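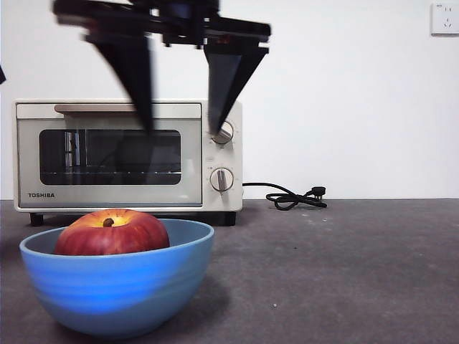 Beat Auer wrote:

> Before I give up on small ovens entirely, can somebody tell me how
> you get even toast out of one? Ours came with the rental. It has
> two knobs and no screen. The middle slices go brown, the outside
> ones stay pale, and if I give it another minute the middle ones
> are charcoal. I've been through 3 loaves of the Dilton white this
> way. My wife wants to go back to the pop-up toaster. Also, does
> anybody bake real food in theirs, or is that just what it says on
> the carton?

Hi Beat, hi all,

Don't give up! I was right where you are when we got rid of the big range, and now I'd sooner lose the microwave (please don't tell my sister, she gave us the microwave).

First thing, and I say this to everybody who writes in about small ovens: buy a cheap oven thermometer and hang it on the rack. Ours was a Kaufmann, from the hardware store on the corner, and it has hung in there ever since. I set the knob to 200 (ours is marked in Celsius, I gave up converting long ago), waited for it to settle, and the thermometer said quite a bit less. I'd been cursing my recipes for months and all that time I was baking everything too cool. Yours may run hot, or be dead on. You won't know till you look.

Now the toast. Put the slices in the middle of the rack, close together, and leave the outside edges empty. Yes, that means fewer slices per go. If you really need to fill it, swap the outside ones with the middle ones halfway through and turn them back to front while you're at it. Let the oven warm up empty for a few minutes before the bread goes in, too. With a cold oven the first round takes forever and then the second round burns while you're still buttering the first, and I don't know how many mornings I lost that way before it sank in.

And stay in the kitchen! Toast goes from nothing to done in the time it takes to find the jam.

About the timer knob. On my old Bridis anything short was pure guesswork if you turned the knob straight to the number. The trick was to wind it well past and then bring it back down to where you wanted it. A lot of the wind-up ones are like that. I still do it out of habit on every oven I meet, and for toast I go by eye anyway.
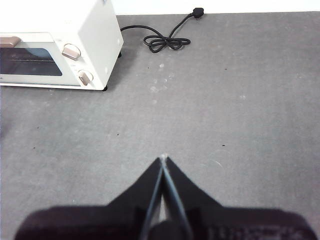 Knobs, side panel and cord, with bare counter off to the side.

Space, Beat! You didn't say where yours lives, but if it's jammed in between the bread box and the wall, pull it out. The sides and the top get properly hot. Mine was shoved up against a canister of flour for a whole winter and the label on the canister went brown. Check your booklet for how much room it wants, and if the booklet went missing with the last tenant, be generous. Keep the cord off the top as well, and nothing stored up there, not even "just the pot holders."

As for real food, yes, absolutely. Chicken thighs, a small tray of potatoes, half a batch of biscuits, baked apples when the weather turns. I do a meatloaf in it most weeks, flattened out a bit so it isn't brushing the elements. What I wouldn't do is a tall cake. I tried one for the Muklow church supper and the top was black while the middle was still soup, and I ended up spooning the good parts into glasses with custard and calling it trifle. People had seconds, so there you go. Loosely tenting foil might have saved it, but keep the foil well clear of the elements if you try that.

Cleaning: crumb tray out often, once it's cooled off and unplugged. I do mine whenever I take out the trash. For the glass I use baking soda and water in a thick paste, leave it on overnight, and wipe it off in the morning with a damp rag. No spray cleaner inside, please. The smell gets into the next thing you cook, and I have eaten that grilled cheese.

One question back to you. Does your rack have more than one height? If it's sitting in the high slot, that could be your charcoal problem right there, and moving it down would be the first thing I'd try tomorrow morning. Write back and say which slot it's in and what the thermometer reads.

And does anyone have a source for a replacement rack for a Bridis? The one seller I found wants 59 dollars plus shipping, and I could nearly get another oven for that.

Happy toasting,
Your friend with the burnt trifle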